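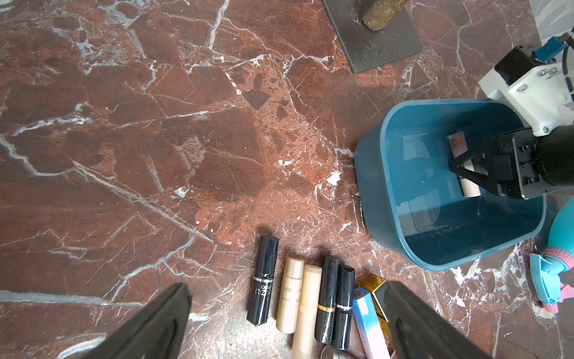 Dernière modification de la page : septembre

Le classeur Listesdale de Tremico : 80 fiches pour apprendre à ranger du rouge à lèvres

J'ai acheté un classeur à 258 euros. Je l'écris d'entrée pour que Maricruz Ventura, qui signe les notes de frais, l'apprenne par ici et m'épargne une réunion. Pour ce prix, Tremico vous livre un classeur à anneaux, 80 fiches de bonnes pratiques pour postes de manipulation à deux bras, une planche de 28 étiquettes autocollantes, un accès à des fichiers modifiables et une règle souple dont l'usage n'est décrit dans aucune des 80 fiches.

Le sous-titre annonce « Règles d'exploitation pour cellules légères sur table ». Autrement dit, pour des gens comme nous : deux bras, une table, des bacs, des objets de la vie courante, et une réglementation pensée pour des machines qui soudent des portières. Entre le gros texte normatif, que tout le monde cite, et le Post-it « ne pas toucher », que tout le monde touche, il y avait une place à prendre. Tremico l'a prise, avec des intercalaires de couleur.

Nous l'avons mis à l'épreuve sur une tâche bête : des cosmétiques couchés en rang devant un bras, un bac bleu-vert de l'autre côté, et le second bras qui y descend un tube beige. Le tout sur un marbre brun-rouge veiné de blanc, ce qui m'amène directement à la fiche 4.

Fiche 4, « Surface de travail »

La fiche réclame une surface « mate, unie, claire et sans motif ». Notre plateau est brillant, sombre et parcouru de veines en diagonale. Quatre critères, quatre fautes, un sans-faute à l'envers. La fiche a raison sur le fond : un reflet au milieu de la table, c'est une zone où la vision se met à inventer des choses, et une veine claire a le bon goût de ressembler à un bord d'objet juste quand on voudrait qu'elle s'abstienne.

Là où je décroche, c'est que la fiche ne prévoit aucune dérogation. Or il faut bien, un jour, faire travailler un robot sur une table que quelqu'un a choisie parce qu'elle était jolie. Iraís Escobedo a rédigé une demi-page maison intitulée « Surface non conforme assumée », avec une ligne pour dire laquelle, pourquoi et jusqu'à quand. Le « jusqu'à quand » est resté vide. On a quand même signé.

Fiches 9 à 17, « Deux bras, un seul bac »

Le meilleur passage du classeur. La règle tient en une phrase : le volume au-dessus d'un bac appartient à un seul bras à la fois, et l'autre attend avec les doigts hors de ce volume, ouverts ou fermés mais immobiles. Suivent des schémas propres, un tableau des priorités et un modèle de carte de zones à remplir soi-même.

Nous avions déjà une règle équivalente. Elle vivait dans la tête de Wafula Mwakyusa et mourait chaque fois qu'il partait déjeuner. La voir imprimée m'a fait un bien disproportionné. La fiche 12 ajoute une vérification à laquelle je n'avais jamais pensé : contrôler le câblage du poignet avec le bras dans sa posture la plus basse, celle où il plonge dans le bac, au lieu de le faire au repos, quand tout pend joliment. Ça prend peu de temps et ça se fait sans outil. Je la recopierais au feutre sur le mur si la fiche 51 n'interdisait pas d'écrire sur les murs.

La fiche 15, en revanche, demande que l'opérateur annonce à voix haute chaque changement de bras prioritaire. Nous avons tenu une matinée. L'effet rappelle un guichet de gare où le seul voyageur serait un tube de correcteur.

Fiche 23, « Objets personnels et produits de soin »

J'ignorais que j'attendais cette fiche. Elle traite des objets qui se ressemblent trop, et les cosmétiques sont cités en exemple, à juste titre. Prenez deux tubes de rouge à lèvres noirs : l'un a une bague argentée, l'autre une bague dorée, et voilà toute la différence pour l'année. Mettez à côté un stick beige et un tube pêche, et vous aurez de quoi occuper une équipe d'annotation jusqu'à la retraite.

Le conseil de la fiche : décrire chaque objet par deux traits visibles au minimum, et ne jamais compter sur la marque imprimée. C'est judicieux. Sur l'un de nos tubes, on lit « ZILI » sans effort ; sur le stick voisin, l'inscription commence par « MAR » et le reste dépend de votre foi. Un inventaire qui s'appuie là-dessus finit avec un objet nommé « MAR quelque chose », et je sais de quoi je parle, nous en avons eu un.

Même fiche, alinéa suivant : capuchons fermés, flacons pulvérisateurs vides, gâchette verrouillée. Rien à redire. Karla Huerta voudrait qu'on ajoute « pas de paillettes » et raconte à qui veut l'entendre ce que les paillettes font à une glissière. Elle a raison aussi, mais elle le raconte longtemps.

Fiche 31, « Marquage »

Tout ce qui est posé sur la table doit porter une étiquette lisible, imprimée, orientée vers l'opérateur. D'où la planche de 28 autocollants, trop grands pour les petits objets et trop petits pour les bacs.

De notre côté, la tradition est manuscrite. Il y a un papier blanc écrit en rouge dans le bac, et une plaque métallique gris foncé où quelqu'un a tracé en blanc quelque chose comme « 0.6 », suivi de gribouillis. J'ai demandé 0,6 quoi. On m'a proposé, selon les interlocuteurs, une masse, une épaisseur et un numéro de version. La fiche 31 exige une unité derrière chaque nombre. Je n'ai jamais été aussi d'accord avec un classeur.

Ce qui agace

Le style, d'abord. Tremico emploie « il convient de » comme d'autres mettent du sel. On ne sait jamais si l'on est obligé, encouragé ou simplement salué. Une légende en page de garde explique que « il convient de » vaut recommandation et « doit » vaut exigence, puis la fiche 38 nous apprend qu'il « convient obligatoirement de » dégager l'arrêt d'urgence. J'ai écrit à l'éditeur. Un certain Rutilio Robles m'a répondu, très poliment, qu'il conviendrait d'en tenir compte.

Les renvois, ensuite. La fiche 40 renvoie à la 62, qui renvoie à la 40, l'une et l'autre pour la définition de « rangé ». Nous n'avons donc toujours pas de définition de « rangé », et si vous avez vu notre table, vous l'aviez deviné.

Enfin la liste de contrôle quotidienne. Elle est complète, raisonnable, et si longue que la fin parle d'un poste que le début a déjà laissé se dérégler. Iraís l'a coupée en deux : une moitié au démarrage, l'autre à l'arrêt, à 18 h, quand la volonté de cocher tout et n'importe quoi est à son sommet. Je recommande au moins de séparer ce qui protège les doigts de ce qui protège les données. Le classeur mélange les deux, si bien que « vérifier la netteté des caméras » précède « vérifier l'arrêt d'urgence ». L'ordre alphabétique n'est même pas en cause, j'ai regardé.

Et par rapport aux autres ?

J'ai eu en main le guide Baird, plus mince et plus sec. Il est excellent sur l'arrêt d'urgence et les vitesses réduites, muet sur les objets ; pour Baird, une pince saisit une « pièce », et la pièce est un cube. Il y a aussi Flurnari, entièrement en ligne, avec des vidéos et une musique. Les modèles de carte de zones y sont plus faciles à modifier que chez Tremico, mais il faut un compte, puis un mot de passe, puis regarder la musique jusqu'au bout.

Si votre poste n'a qu'un seul bras, prenez Baird et gardez la différence. Avec deux bras et un bac partagé, les fiches 9 à 17 valent presque le classeur à elles seules. Aucun de ces trois ouvrages ne remplace une analyse de risques faite sur votre propre machine, et Tremico a la décence de l'imprimer en première page, en caractères normaux.

Les plus : le partage du volume au-dessus du bac, la vérification du câblage en posture basse, la fiche 23 tout entière, un papier épais qui survit au café.

Les moins : les renvois en rond, « il convient de », l'absence de dérogation pour les surfaces, des autocollants qui se décollent du métal et ne se décollent plus du plastique.

Note : quatre sur cinq. Le point manquant sera rendu quand on m'aura expliqué la règle souple.

Ajout : Wafula me signale qu'elle sert à vérifier le rayon de courbure des câbles et que c'est écrit sur l'emballage. L'emballage est parti avec les cartons. Je maintiens la note.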